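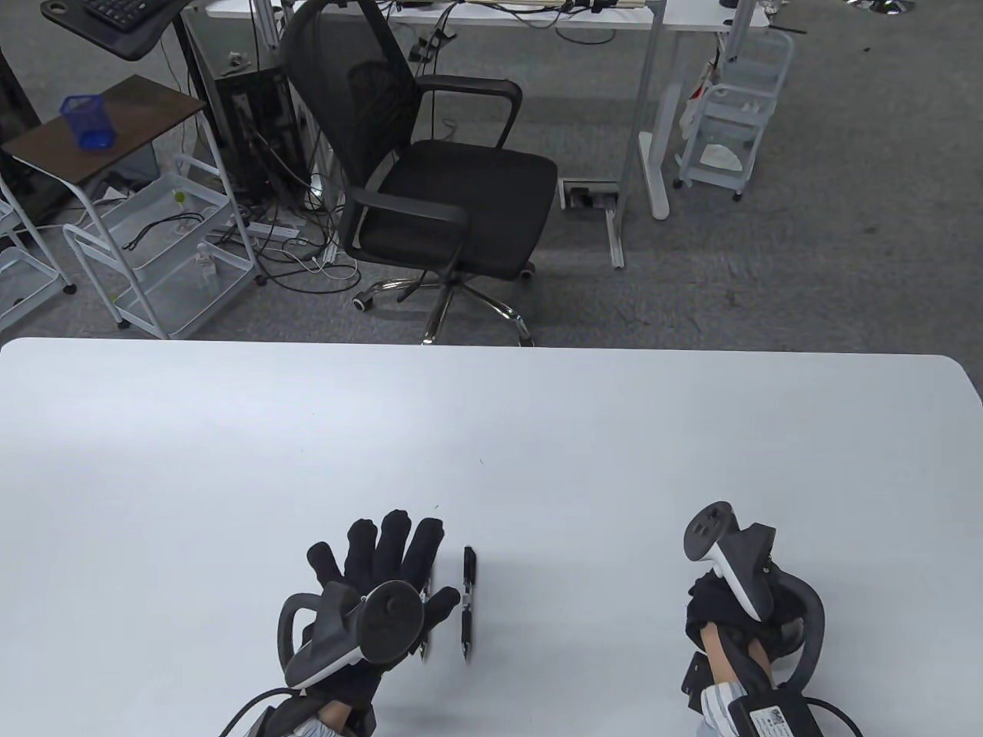
Short Fiction

The Apprentice

The job at Skollton was to teach a machine to pick up a pen. I had put down 11 years of office work on my application, and I think they took that as pen experience.

So I sat at the white table in my striped shirt with the gloves on, reaching and pinching and putting down. They wanted 200 good ones by lunch. "Good" meant I couldn't fumble, hurry, or click the thing while I was thinking. By 13 I had forgotten how a person picks up a pen. By 40 I was picking it up the way my aunt picks up a dead mouse.

Upstairs they called the machine Botitz, and Botitz was going to do dishes. It would fold towels and restock shelves at Vonach, the hardware place, where my brother-in-law already did that for a paycheck.

"When?" I asked the supervisor.

"August," she said, and went to find more pens.

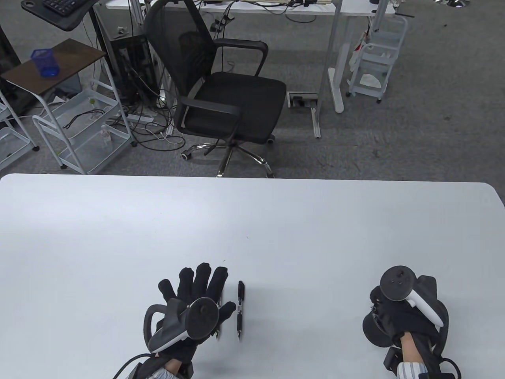

Two pens, for advanced students.

That afternoon they let me watch it try. It considered the pen for a long time, reached out, and stopped with its fingers just short, like a man hoping someone else will get the check.

"It's hesitating," the supervisor said. "Where did it learn that?"

I put my gloves back on and asked if there was any coffee.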